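工单 1126 开放日演示单元验收与故障跟踪
状态：处理中（客户方未同意关闭）
提交方：Barance 分拣中心，设备科
受理方：Tollwood 集成服务台
涉及系统：Jallo 料箱拣选单元，上位软件 Fontes
优先级：中（提交方要求改为高，受理方未改）

一、问题描述（提交方填写）

11月我们去 Tollwood 的开放日看了 Jallo 单元的演示。现场讲解的说法是“混料箱、无需示教、来什么抓什么”。我们看了两轮，第一轮顺利，第二轮停机，屏幕弹出 Fontes 的报警，讲解员按了复位，接着请大家去隔壁喝咖啡。回来的时候单元已经重新跑起来了，箱里的东西也换过一批。

我们不是来挑刺的，但采购流程要求把看到的异常登记清楚，所以开了这张单。需要贵方书面回答：

1. 第二轮停机的报警代码是什么，原因是什么。
2. 复位之后有没有改过参数或换过物料。
3. 宣传页写的节拍是在什么物料组合下测的。

二、受理方首次回复

您好，感谢参加开放日。经查，当时的停机属于保护性停止，是系统正常的安全行为，不影响性能指标。演示物料由现场人员随机放置，节拍数据来自内部测试。如无其他问题，本单将自动关闭。

三、提交方追问

请不要自动关闭。

“保护性停止”是一类报警的统称，不是原因。碰撞、力矩超限、抓取丢失、视觉超时，都可以写成保护性停止。我们自己厂里那台旧单元一个班能停好几次，每次的处理办法都不一样。不给代码，我们没法判断这问题到了我们的料箱里会不会天天出现。

另外，“随机放置”请说明是怎么个随机法。第一轮开始前，我们看到工作人员用手把两件靠在一起的东西拨开了。这个动作在我们产线上没有人来做。

四、受理方第二次回复

已从 Fontes 导出日志，报警为“末端接触力超出设定”，发生在下探阶段。初步判断为夹爪下降时碰到了软质物料的非平整部位，属于偶发。已建议现场把接触力阈值上调，调整后未再复现。演示物料有硬有软，形状不规则，能够代表一般电商场景。

五、提交方意见

先说阈值。把报警阈值调高以后不报警了，这不叫解决，跟把烟感拆掉是一个路数。我们想知道的是夹爪为什么会下到那个位置，是深度数据偏了，抓取点选错了，还是线缆在某个姿态下拽着末端。三种情况，三种修法。
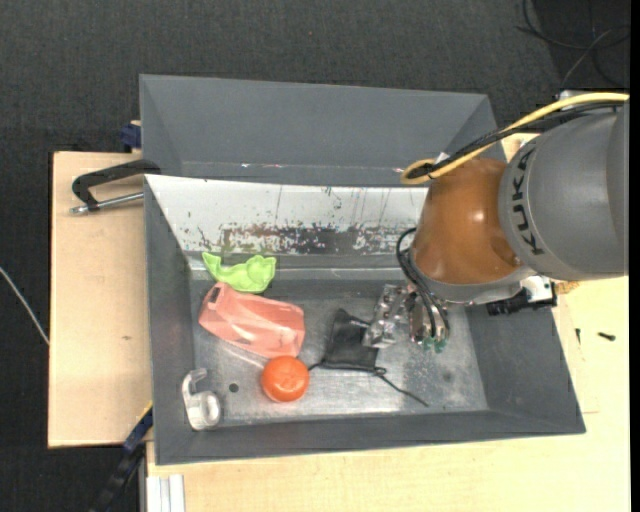
再说物料，“能够代表一般电商场景”这句我们不接受。我们中心走的货，大头是透明泡壳、带挂绳的小袋和反光包装，圆的、颜色鲜亮的、表面不透光的东西很少。演示箱里那个橙色水果，对哪家的视觉都算送分题。真正值得看的是旁边那只黑色布袋，平摊着，还拖着细绳，以及半透明的那两件，粉的和发白的。箱底是磨花的金属，反光很重，半透明件放在上面，深度图缺一块是常事。要证明能力，就请单独给出这几类的成功率，不要和水果算在一起求平均。还有件数，箱里就五件，彼此大多隔得开。我们的料箱装到满的时候，上层压下层，根本看不到箱底。

线缆的事也请一并看一下。黄色粗缆从臂上绕过去，在关节上方打了个圈，黑色线束走同一条路。我们不断言这和停机有关，但请贵方在腕部转到极限时检查一遍，看线圈有没有牵扯，把结果写进本单。

六、受理方第三次回复

关于线缆：已请现场工程师检查，腕部全行程运动时线缆有余量，未见牵扯。关于分类成功率：目前没有按材质拆分的统计，可以安排补测。关于件数：单元支持更高的装载密度，开放日出于观赏效果做了控制。

七、提交方意见

“出于观赏效果做了控制”，和第一次回复里的“随机放置”对不上。请更正第一次回复，我们归档时要引用。

补测可以，条件如下，请逐条确认：

1. 物料由我方寄送，共12种，贵方不得提前拿去训练或建模。箱子封条由双方视频连线时拆开。
2. 每轮40件，倒入料箱后不得用手整理，包括“轻轻晃一下”。
3. 接触力阈值恢复到开放日停机前的数值，全程不改，Fontes 的参数快照在测试前后各导出一份。
4. 停机一次记一次，复位时间计入节拍。
5. 空抓、抓起又掉、一次带起两件，分别记录。挂绳被夹住而袋子没夹住的，算失败。
6. 使用贵方现有的料箱，箱壁磨损的地方不要补漆，也不要铺垫子。我们的箱子用上半年也是那个样子。

八、受理方第四次回复

第1、2、4、5、6条确认。第3条有顾虑：原阈值偏保守，在高密度工况下可能频繁停机，影响测试数据的观感。建议采用调整后的数值。

九、提交方意见

数据的观感不在验收项里。如果原阈值确实保守，那就两组都跑，原值一组，新值一组，同样的物料，结果并排列出来。新值那组结束后，请逐件检查物料有没有压痕，泡壳有没有裂。我们最担心的就是阈值放宽之后，停机变少，赔付变多。

同时请说明新值的依据。是算出来的，还是试到不报警为止？

十、受理方第五次回复

同意跑两组。新值依据：由现场工程师根据经验设定，暂无计算文件。第一次回复中的“随机放置”更正为“由工作人员人工放置，件数和间距有控制”。

十一、当前进展

已完成：报警代码确认；线缆检查（仅有文字结论，尚缺记录，请补全行程视频）；第一次回复更正。
未完成：下探位置异常的根本原因；按材质拆分的成功率；节拍数据对应的物料清单；两组对比测试。

提交方备注：物料本周装箱，随箱附清单和封条编号。根本原因一项，请受理方把停机前2秒的深度图和抓取点位一起导出。日志既然能导出报警，这一段应该也在。如果已被覆盖，请直接写“已覆盖”，不要再写“偶发”。

受理方备注：收到，深度图正在向 Fontes 团队索取，拿到后上传至本单附件。

下次更新：收到物料后，下午三点前在本单回复开箱时间。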